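Zumura compares two hand-held grippers before choosing one for its packing line

29th July - The automation firm Zumura has started a trial of gripper fingers at its test room in Fondora, where operators do small kitchen tasks by hand with a black gripper in each hand. 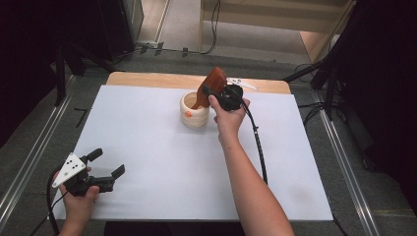 According to a reply from Hwang, which supplies the fingers, the soft version should not be judged on the first day, as operators need up to 24 hours of practice before their grip becomes steady. The supplier has asked for the results to be split by operator.

Zumura is testing two sets of fingers, one soft and one hard. Each set will be used for 700 grasps, and the same objects are used for both. A ridged cup and a brown wooden utensil are among them. The utensil was chosen for its handle, which can turn between the fingers when it is lifted at an angle.

The grippers work by cable for now. A wireless model from Fastasex was tried in February, but the signal arrived late and the team went back to cables - a decision that not all operators liked, as the cable pulls a little on the wrist.

Eight operators take part in the trial. They note every slip and every second attempt, and they also give a mark for comfort at the end of a session. The fingers with fewer slips will then be mounted on the robot arms in the packing hall. Zumura did not say how many arms it plans to equip, or what the change will cost. The results are expected after the summer break.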